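31 décembre 2023 - par Peter Procházka

Institut de théologie Salazar : contrôle annuel

1. Extincteurs : 3, conformes. Celui de la chapelle sert de porte-cierge. À corriger.

2. Bibliothèque : charge limite 485 kg par travée. La patristique dépasse, la morale a de la marge.

3. Réfectoire : vaisselle empilée, rien à signaler.
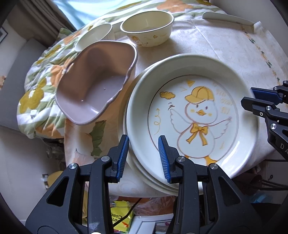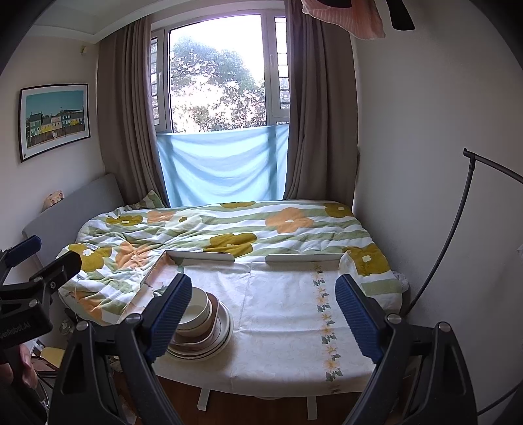 4. Salle des thèses : 29 chaises, une bancale - réservée au jury, paraît-il.

Contact : secrétariat | © Institut Salazar | Haut de page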